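FOR IMMEDIATE RELEASE
2021-12-10

Mekow Opens Its Repair Library to the Whole Neighborhood

Hi, I'm Nantana Thongdee, and I run the front desk, the newsletter and (on bad days) the coffee machine at Mekow. I'm very happy to say that our repair library is now open to anyone who wants to join, wherever they live and whatever they've broken!

If you haven't met us yet, Mekow is a tool-lending and mending shop. You bring in the lamp that flickers or the coat with the dead zipper, and you borrow what you need to fix it. There's a long bench if you'd like to work on it with us, and usually somebody at the next stool who has wrestled with the same thing. We started lending in June with members from our own building only, and in that time we've made 1,406 loans. I was hoping for maybe half that, so you can imagine the state of my filing.

What's changing

Until now you needed a key fob from the building to get in. That rule is gone. Anybody over 18 can sign up at the desk with a photo ID, and kids are welcome at the bench with a grown-up. Membership stays free for your first three loans, and after that it's pay what you can. The catalog has grown too. We now have 266 tools on the shelves, from seam rippers and darning mushrooms up to a tile saw that two of you have already asked me to hold (I can't hold it, sorry, it goes to whoever comes in first).

Stelios Zervas is our new bench lead. He spent years fixing sewing machines at Kuvell before he came over to us, and he's the most patient teacher I've ever sat next to. I asked him for something to put in this release and he gave me this: "Bring the screws. People bring me the radio and leave the screws at home in a cup." So please, bring the screws.

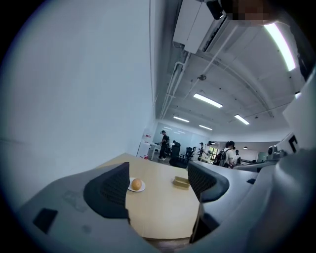
Winter evening classes

We're adding a set of evening classes, and I've signed up for most of them myself. Stelios is teaching basic sewing machine care, with time at the end to oil your own machine if you can carry it in. Rungnapa Srithong has hand sewing and patching, and she's asked everyone to bring one pair of pants they've given up on. My sister Jintana is doing bicycle brakes and tires. Chalerm Kaewmanee takes the small appliance class, mostly toasters and fans, and his first session is nearly full already.

Classes run for two hours. Tea is included, and there'll be cookies when I remember. You can book at the desk or by phone, and if you need to cancel, just tell us the day before so we can give the spot to someone on the list.

Thank you, Tawfik

The hardware store Tawfik has given us shelf space in its back hall for returns, so you can drop off a borrowed drill on your way home without climbing our stairs. Please put the tag back on before you leave it! An untagged drill cost me most of an afternoon last month.

About Mekow

Mekow lends tools and shares a repair bench with its members. It is paid for by donations and class fees.

Press contact: Nantana Thongdee, front desk, Mekow. Reporters are welcome to drop by during opening hours, and if you've got something broken, bring it along.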